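Speaker notes – Seon-mi Noh – October 26, 2020
Talk title: Picking without a model, and when to stop trying
Keep to time. Questions at the end, not during, say so at the start.

SLIDE 1 – title
Hello, thanks, name. Joint work with the Keltach people, mention them now because I forgot in March. Talk is on one small question – how does a picking arm know when to give up on a grasp and try a different one. Not on how to find the grasp. Plenty of others do that better.

SLIDE 2 – why bother
Most picking papers report one number, share of attempts that worked. Fine. But a failed attempt can cost you one second or twelve depending on when you notice. Nobody in a warehouse cares about attempts, they care about items per hour. Say that slowly.
Old method: close gripper, lift, move all the way to the drop point, check, come back. If the item was never there you have wasted the whole trip.
Ask room: who has watched a gripper carry nothing across a cell very carefully? (pause)

SLIDE 3 – what we did
Two parts. Modell is the grasp picker, off the shelf for our purposes, we did not touch it after March. Murkent is the new bit. Murkent watches three things while the fingers close – finger position, motor current, wrist force – and gives a score that the grasp will hold. Score below the line, open and go again. Score above, lift.
Point out that the line can be moved. Most of the talk is where to put it.
Do NOT go into the network. Backup slide if asked. It is small, it is boring, it runs on the same PC.

SLIDE 4 – the bin
Leave this one up for a bit, people like it. Mixed items on purpose. Spray bottle is the nasty one, the trigger end and the body behave like two different objects. The flat orange-red piece is hard for another reason, very little to get a finger under. Fruit is easy until it rolls into a corner. Clear-sided bottle gives the depth camera trouble, so the first guess from Modell is often off by a finger width and Murkent has to catch it.
Metal gripper fingers. No suction in any of this, someone always asks.

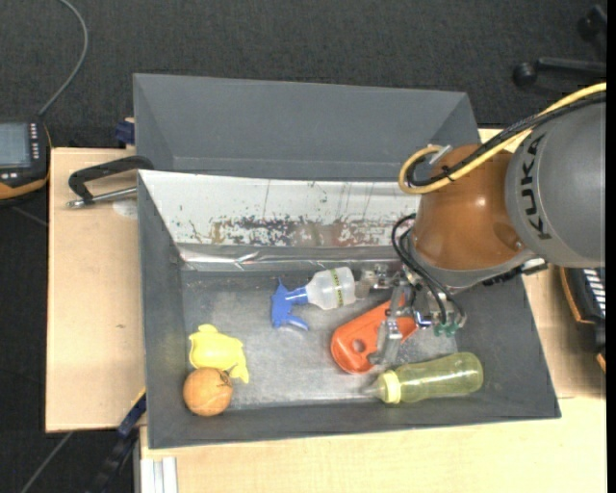
Keltach Manipulation Group – Talks and Slides

SLIDE 5 – collecting the data
1,000 grasps for training, all in the same type of bin, items tipped back in between. Labels come from the arm itself. Lift, hold, shake a bit, look at finger gap. Still got it = good. No hand labelling, which was the whole point as we had no one to do it.
Be open here: the shake is made up. We picked a shake that felt rough enough. A gentler one gives you more positives and a happier graph. Ban is the name of the shake routine, not a person, explain or they get confused.

SLIDE 6 – test
Test set is 491 grasps, items not in training. Same arm, same gripper. Compare three: no early stop, a fixed limit on motor current, Murkent.
Of the 491, 278 held with no early stop. So the base picker is right a bit more than half the time, which sounds poor, but it is a hard set and we chose it that way. Move on before anyone does the sum out loud.

SLIDE 7 – main result
Graph. Left axis is time per item delivered, bottom axis is where the line sits.
Walk along the curve from the left. Line very low – never stops, same as the old way. Then it drops, this is the good part. Then it climbs again as the thing gets fussy and lets go of grasps that would have been fine.
Fixed current limit gets part of the saving on hard items and almost none on soft ones. It reads a soft item as an empty hand. Show the two dots.
Main message, say it twice: the best line for items per hour is NOT the best line for accuracy. It is lower. You should put up with some bad lifts. Took us a while to beleive this and we reran it.

SLIDE 8 – where it goes wrong
2 kinds of failure.
First, the grasp that feels good and isn't. Finger pinned against the bin wall with an item only touching on one side. Force looks lovely. Nothing comes up. Sloping sides make it worse.
Second, grabbing two things. Murkent is delighted, holds very well. It has no idea there are two. We don't fix this, we only say so.
Play clip of second one if the projector is behaving. If not skip, don't fiddle with it like last time.

SLIDE 9 – does it carry over
Short answer, a bit. Changed finger pads, score drifts, but the order stays mostly right, so you can shift the line and carry on. Changed the gripper entirely – no. Needs new data. Don't oversell. There was a reviewer who wanted us to claim more and I'd rather not.
Also not tested: wet items, bags, anything that sags after lifting. Bags are next.

SLIDE 10 – what I would do differently
– log wrist force at the full rate from day one, we threw away most of it to save disk and regretted it
– write down every time the bin gets moved or re-clamped. A few weeks of runs have a small offset in them and we had to work it out backwards from the grasp points
– start with the time-per-item graph, not the accuracy table. Spent months tuning the wrong number
– keep the same bins. They get scuffed and the depth readings change, so swapping in a fresh one halfway through is a new experiment wether you like it or not

SLIDE 11 – thanks, links
Code for Murkent is up, data to follow once the labels are tidied. Keltach for arm time. Leave this slide on during questions.

LIKELY QUESTIONS
Why not a camera in the hand? – Tried it, fingers block the view just when you need it. Happy to be told otherwise.
Why not learn the line too? – Could do. It depends on travel time in your cell, and you can measure that with a stopwatch.
How long is the check? – It runs while the fingers close so there is no extra wait. If pushed, backup slide 3.
Would it work with suction? – Different signals, same idea. Vacuum pressure instead of finger gap. Not done.
Is the shake fair? – See slide 5, no, not really, but it is the same shake for everyone.

If running over: drop 9, keep 10. Water is under the lectern.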